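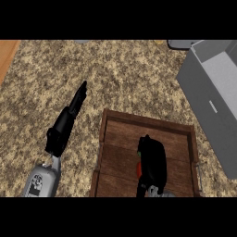 Give me an hour with a pair of controllers and a simulated room and I'm happy for the rest of the day. I've been steering two-armed robots by remote for three winters now, mostly in scenes we build at Stavstead, and I still think it's the best way anyone has found to tell a machine what you mean.

Try writing down how to pick up a tomato. I did once, for a Flavlow workshop, and filled two pages before I got to closing the fingers. Then I put the page away, took the controls and did it in a few seconds, coming down from above and easing off when the gripper was close. Everything I couldn't put into words was in the recording (including a little wobble I'm not proud of).

People tell me this won't scale. Why spend a Tuesday on 50 runs of putting food in a tray when a computer could try the same thing 2000 times by itself over lunch? Well, let it try! I like trial and error, and at Hesard we use plenty of it. But a robot that starts from a person's runs starts with some manners. It has seen somebody slow down near the rim, and it has seen one arm wait its turn while the other works. I'd take 13 careful runs over 500 rushed ones as a starting point, and I've argued this with the Rácz people until the coffee ran out.

My other reason is that teaching this way lets in people who don't write code. Bakers, nurses, folks who pack boxes all day: their hands know things mine don't, and they pick up the controls faster than most engineers I've trained. I want a lot more of them in the chair, and I want them paid properly for it.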